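Search the docs
Go

Last updated: May

# Salby: a bed-making and bedding notes collection

Hi! I started Salby because I kept losing my own notes on how I strip, wash and remake the beds at home and at the two rental rooms I look after (Fimumon, upstairs, and Awasthi, the one with the tiny stairwell). It grew into a folder of text files with pictures, and a few people asked for a copy, so I gave it a README and put it up. It's small and kind of lopsided, and I'm fond of it.

## What's in here

- `rooms/` has one plain text file per room, with the bed size, the mattress depth, what bedding lives there and where the spares are.
- `wash/` is my laundry log. It's messy. Sorry in advance about the abbreviations (MP is mattress protector, PC is pillowcase, BL is blanket).
- `order/` is the order I do things in when I strip and remake a bed. There are 3 versions and I use the last one.
- `pics/` holds the pictures, mostly beds halfway through a change, with the covers off.

Most bedding pictures you find online are of a finished bed with nine cushions on it, and I wanted the in-between stage, when it's just the protector and whatever hasn't been carried off yet. That's the stage I have questions about anyway! Does the protector need washing this time? Which pillow is this one?

## How the notes are written

Every bed gets a short entry. Mine look like this:

```
bed: double
protector: white, quilted
blanket: pink, cartoon print
pillows: 1 out
headboard: dark gray, tufted, crystal buttons
state: stripped to protector
to do: check gray smudges, smooth protector, fold blanket
```

I write colors the way I'd say them out loud. You'll find "dusty pink" and "mauve" and plain "pink" for things that are pretty close to each other, and I haven't gone back to tidy that up. If you're searching, try all of them.

"State" can be made, stripped to protector, stripped to mattress, or mixed. Mixed means I got a phone call in the middle.

## The order I work in

This is the short form of `order/v3.txt`:

1. Pillows off first, cases into the basket.
2. Blanket next. Shake it out, fold it in thirds, put it on a chair and never on the floor (I have a cat).
3. Sheets off, corners first.
4. Look over the protector in daylight if you can get it. Gray smudges go in the notes even when they're faint.
5. Pull the protector flat from the headboard end down. Wrinkles at the top work their way to the middle overnight.
6. Wipe the headboard. With a tufted one I run a dry soft brush along the seams and go around each button by hand. The vacuum nozzle pulled a button off a headboard once and I'm still annoyed.
7. Everything back on, pillows last.

The whole thing used to take me an hour. I'm down to 6 steps on a good day because I skip the headboard if I did it the week before.

## Washing

Protectors get their own load, with no towels. Quilted ones hold a lot of water, so I run the spin 2 times and then hang them over the long rail, turning them once. Printed blankets go inside out on a cool wash. I don't use softener on either.

Pillows are the slow part. I write on them now, straight on the fabric with a laundry pen, which looks a bit rough but saves so much sorting. Let the ink dry fully before a case goes on or you'll be washing the case too.

## Known gaps

- There are 70 entries and far too many of them are double beds. If you sleep in a bunk, this isn't much help yet.
- Hardly any winter bedding. I started in spring and the heavy quilts were already packed away.
- The wash log skips a stretch when the Awasthi machine was out of order and I was hauling everything to the laundromat in Grondeo bags.
- Marks on walls aren't logged. I keep meaning to add a line for them, as beds pushed up against a white wall do leave a trace.

## Using it

Copy whatever's useful, change it, print it and tape it inside a closet door. A mention of Salby would be nice but I won't chase you. If you add rooms of your own, please keep the same seven lines in the same order so the files still sort properly, and put anything extra underneath.

Corrections are very welcome, especially from anyone who knows how to get an old protector properly white again. I've tried soda, I've tried sunshine, and I'm open to ideas.

Contact: use the Salby message form | Text and pictures © Salby | Back to top

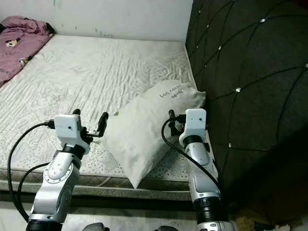

Stripped to the protector, with the pink blanket and one pillow still on the bed.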